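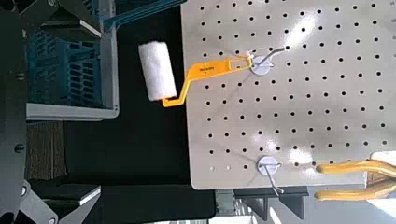
Which gripper do we keep for the hanging tasks? The Bakix, with the softer fingertips.

Slide 2. We ran both grippers on the Castari arm in October, 16 tries each, same controller settings. The Nesten dropped nine. Say the number slowly, people write it down.

Mention that Vusumuzi Joubert did the wrist camera calibration. Grey boards throw a lot of glare, so he lowered the exposure.

Pause for questions on cost before slide 3.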